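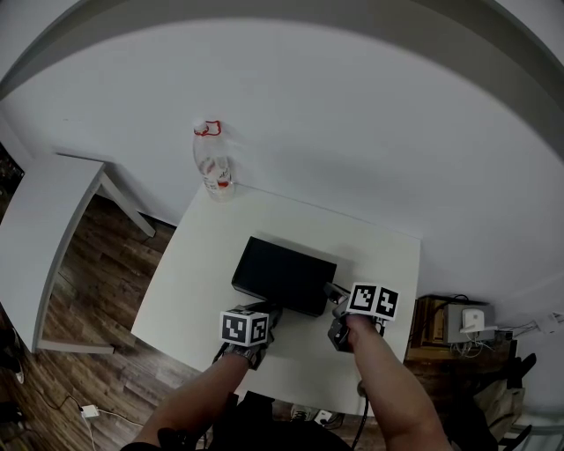 Our line lead at Veltard put it plainly in the incident report: the gripper jaws lost force while closed, the display still read normal, and the box was on the floor before anyone reached the stop button.

Flivero is hiring a test operator to help find out why. The fault came up 3 times in 643 grasps. You will repeat set grasps by hand, log every slip and stop work when a reading looks wrong – even if it spoils a run.

No robotics background needed. You must be able to stand for up to 2 hours at a time and write clear notes. Safety training is paid.

The job is at our Bataineh site, Room 902, and runs through November. Apply at the front desk by July 10, 2018.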